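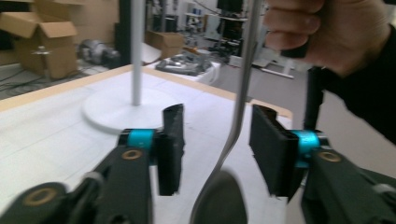
Gedevard Family Trauma Kit

The Gedevard is a bleeding-control kit sized for a stroller basket, a diaper bag or a car door. It is meant for parades, fairs and other crowded outdoor events, where an ambulance may need time to get through.

Packed weight is 336 grams. The pouch opens flat with one pull and has a loop for hanging it from a fence or seat back.

Contents
Rastari tourniquet, adult
Pressure bandage, two
Packing gauze, two rolls
Chest seals, one pair
Shears, marker, nitrile gloves
Child ID card with space for two emergency contacts

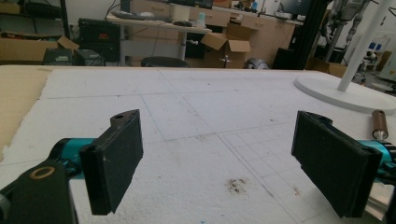
Fill in the ID card before you go out - it can be read by whoever is with the child if the parents can't speak for themselves.

Refill packs fit both the Gedevard and the older Sutter pouch. Check the dates on the gauze and seals every November.

Item 1066, red pouch
Item 991, refill pack
Ships in cartons of 400 for school districts through Kalleo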